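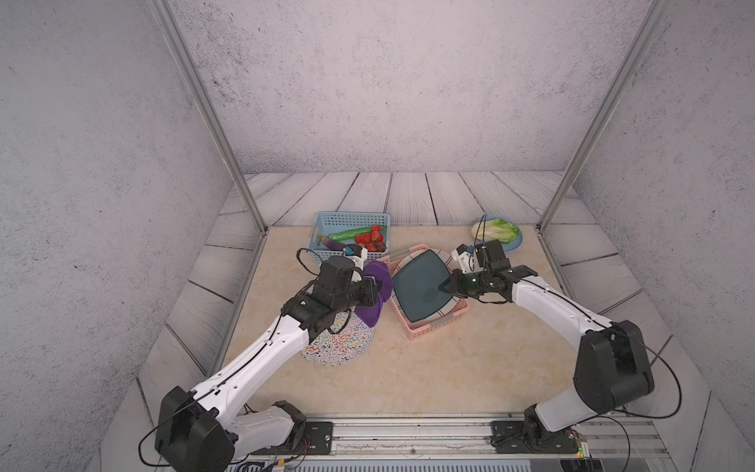

A Juwita Teoh escreveu-me a perguntar se ainda vale a pena secar a loiça à mão, que lá em casa dela fica tudo a escorrer de um dia para o outro e ninguém se queixa. E que pano de cozinha, dizia ela, só serve para espalhar água de um prato para o outro.

Ora bem, Juwita, em parte tens razão! Com um pano mau é isso mesmo que acontece. Passei anos a usar uns panos turcos muito fofos que largavam pelo em tudo, e os copos ficavam piores do que antes. Depois, em maio, numa limpeza ao armário, deitei fora quase todos e fiquei com os lisos, de tecido fino, já muito lavados. Foi outra vida. Um pano velho e gasto seca três vezes melhor do que um acabado de comprar (e os novos, por favor, passem-nos por duas ou três lavagens sem amaciador antes de os porem a uso, senão a água escorrega e pronto).

Agora a questão do cesto. Eu sou pelo cesto de plástico, retangular, daqueles que se compram em qualquer loja do bairro. Já tive um escorredor de metal da Hokulik, muito bonito, dois andares, e ao fim de uns meses estava cheio de ferrugem nos cantos. O cesto não enferruja, levo-o ao colo até à mesa com a loiça toda lá dentro e, quando acabo, lava-se debaixo da torneira. O que eu tenho cor-de-rosa custou uma ninharia e já sobreviveu a uma mudança de casa!

O truque, se é que isto é truque, está na maneira de pôr os pratos. Os redondos vão primeiro, por baixo, e os quadrados ficam inclinados por cima, nunca deitados uns nos outros. Os quadrados são uma chatice, a água junta-se nos cantos e só sai com o pano. Os meus são da Herrero, comprei-os por impulso porque achei a cor linda, e ainda hoje resmungo com eles cada vez que os arrumo, porque não cabem direitos na prateleira. Os redondos com desenho na borda eram da minha avó e esses não trocava por nada.

Quanto aos talheres e àquelas coisas compridas que nunca têm sítio, deixo-os atravessados na borda do cesto enquanto trato do resto. A minha mãe acha um horror. Eu acho prático.

E a pergunta da Juwita, afinal? Olha, depende do dia. Se são só duas chávenas e um tacho, deixo a escorrer e vou à minha vida. Mas depois de um almoço de família com mais de 156 peças (contei uma vez, no aniversário do meu pai, e nunca mais quis contar), ou seco logo ou fico sem bancada até ao dia seguinte. Ponho a rádio, pego num pano e, quando fica encharcado, troco por outro. Ter vários à mão ajuda imenso, eu guardo-os numa gaveta mesmo ao lado do lava-loiça.

Para a semana quero falar de tábuas de cortar, que a minha da Plistulwood abriu uma racha e ando a ver se a salvo com óleo. Se alguém já conseguiu, deixe aí nos comentários como fez!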